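Kids' Corner > Sport > How It Works > The Shot Clock

Why do basketball players hurry? The shot clock explained

By Radek Vaněk

When my daughter watched her first basketball game, she asked me one question again and again. "Why do they throw the ball so fast? Why they don't wait?" It is a very good question. The answer is a small clock that sits above the basket, and many people in the crowd look at it more than they look at the scoreboard.

It is called the shot clock. In this page I will explain what it does, where it came from, and how you can use the idea when you play with your friends.

What is it?

A basketball game has two clocks. The first one is the game clock. It tells how much time is left in the quarter. The second one is the shot clock. It tells how much time one team has left to take a shot.

In the big professional leagues, and in international games, a team gets 24 seconds. If the team has the ball and the 24 seconds finish without a proper shot, a loud horn sounds. The team loses the ball and the other team gets it. This is called a shot clock violation. "Violation" is only a long word for breaking a rule.

What counts as a shot?

This is the part where many young players are confused. The ball must leave the hand of the player before the clock shows zero. Then it must touch the ring or go in the basket. If you throw the ball in time but it only hits the backboard, or hits nothing, it is not enough.

But if the ball is already in the air when the horn sounds, and then it goes in, the points count. The crowd likes this very much. My neighbour Howard Lightfoot, who was a referee in country Victoria for many years, told me these were the hardest moments of his job. He had to watch the hand, hear the horn and see the light, all together.

When does it start again?

The clock goes back to the beginning when the other team gets control of the ball. It also changes when the ball touches the ring and somebody catches the rebound. If the attacking team catches its own rebound, it normally does not get the full 24 seconds again. It gets only 14. The team is already near the basket, so it does not need time to bring the ball up the court.

If the ball goes out of bounds because a defender knocked it, the attacking team keeps the ball and the clock stays the same. So if you had four seconds, you still have four seconds. You must be quick! 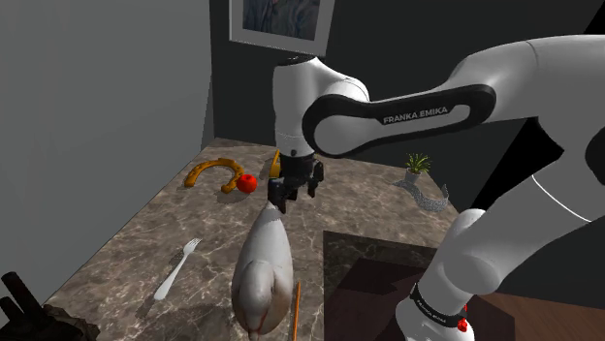
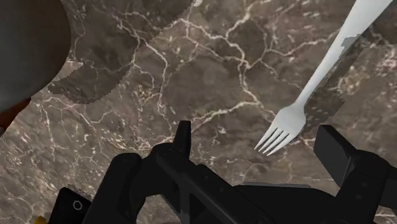 Why did they invent it?

A long time ago there was no shot clock. If your team was winning, even by one point, you could just keep the ball. You could pass it between friends for many minutes, and the other team had to run after you like in a game of keepings-off. It was clever, but it was very boring to watch.

In November of 1950 there was a professional game in America which finished 19 to 18. This is for both teams, the whole game! People who paid for a ticket were not happy. A few years later, in 1954, the league started to use a clock with 24 seconds.

Why 24 and not some nice round number? The owner of one team looked at the games that he had enjoyed, and he saw that in these games the two teams together took 120 shots. A game is 48 minutes long, and this is 2880 seconds. Now take your pencil and divide 2880 by 120. You will get 24.

Who looks after the clock?

There is a person at the table beside the court called the shot clock operator. This person has a small box with buttons and must not look away, even to eat a chip. Denise Tunstall does this job for the Skarnside juniors. She says that the most difficult thing is to not cheer for her own team, because when you cheer you forget to press the button.

In many competitions for small children there is no shot clock at all. The coaches want that everybody has time to think and to pass. Please don't worry if your league does not use it. You will meet it when you are older.

Try it yourself

You need one ball, one basket and at least 4 players. One more person should be the clock.

Make two teams. The clock person counts down aloud from 24, not too fast. Say "one thousand" between the numbers, so it is closer to real seconds. When somebody shoots and the ball touches the ring, stop counting. If the clock person says zero first, the other team gets the ball.

After some minutes, try it with 36 seconds. You will notice that the players become more calm and there are more passes. Then try it with 14, and see who is shouting! Change the clock person often, so everybody can play.

Words to remember

Possession: the time when your team has the ball.
Rebound: catching the ball after a missed shot.
Violation: breaking a rule that is not a foul.
Buzzer-beater: a basket from a shot that left the hand just before the horn.

More from Kids' Corner
What does an umpire's arm signal mean?
Why is a netball ring without a backboard?
Lacey Goodall answers your questions about mouthguards
How a tie-break works in tennis

Contact us | © Skarnside Junior Sport | Back to top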